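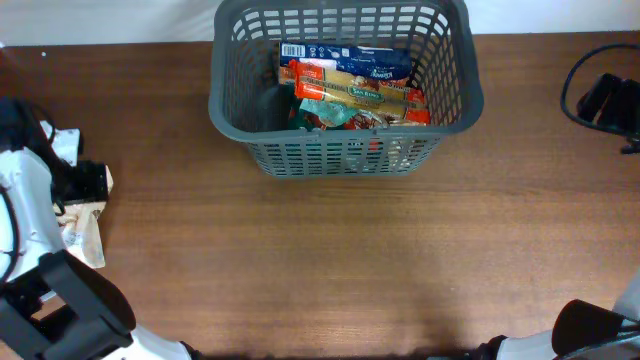

Groceries in the gray basket, Bestham

Progress report, Bestham food share - November

Quick one, full numbers to follow. 12 households signed up, seven of them from the Kivimen side. Plitton pickup point still closed - landlord wants a new lease, talks slow. Fridge repair came in over budget, invoice attatched.

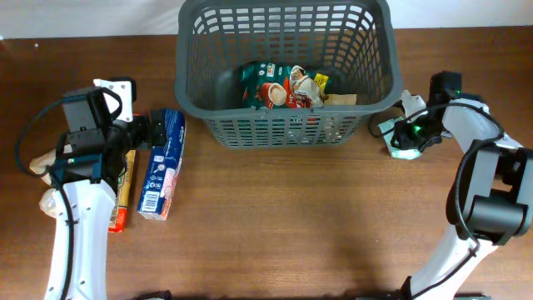

Cooking classes: four held, turnout okay, evenings better than mornings. Lūse recipe cards printed, second batch has the wrong phone number so reprinting. Would like to move leftover travel money to printing - pls confirm before teh next payment.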